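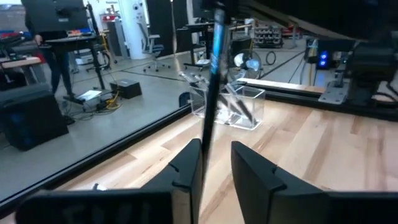

Search this manual Enter keyword Go

4 Setting up the worktable

This section covers the wooden tabletop, the black edge rails and the clear desktop box for pens and markers. Complete section 3 (leveling) before you start.

4.1 Preparing the top

1. Wipe the tabletop along the grain with a dry cloth. Do not use solvent cleaners on the wood.
2. Check each joint between planks with a fingertip. Sand raised edges by hand, working along the grain.
3. Remove all dust before fitting the rails.

NOTE: Differences in color between planks, including darker tan streaks, are normal and are not grounds for replacement.

4.2 Fitting the edge rails

1. Lay the first rail along the side edge with the slot facing up.
2. Start all screws by hand. Leave each one a half turn loose.
3. Lay the second rail along the far edge and bring the two ends together at the corner.
4. Check the corner with a square, then tighten the screws from the corner outward to 4 Nm.
5. Repeat the check after 10 days of use and retighten as needed.

CAUTION: Cut rail ends are sharp. Deburr them with a fine file before handling. Wear gloves until this is done.

NOTE: The Badholm rail kit, part 316, includes screws for one table only. Order a second kit if tables are to be joined.

4.3 Placing the box

1. Peel the protective film from both faces of each acrylic wall.
2. Set the box on the wood, open side up, clear of the rails. A box that straddles a rail will rock.
3. Load pens and markers with their caps on. They may lean against the wall of the box.
4. Keep liquids out of the box. Ink spills must be wiped up before they reach the wood.

CAUTION: Do not clean acrylic with alcohol or glass cleaner. Fine cracks will form at the corners. Use water with a little dish soap and a soft cloth.

4.4 Cables at the table edge

1. Route cables past the far edge and leave a loop wide enough that no cable is pulled tight.
2. Keep loops off the floor where people walk.
3. Do not pinch cables between a mounting plate and the rail. Check before tightening plate bolts.

4.5 Routine care

Oil the top every February with the oil supplied. Remove the box first and allow the surface to dry overnight before replacing it. Rails need no lubrication.

Section revised January 6, 2021. Corrections to Umesh Maurya, Badholm documentation.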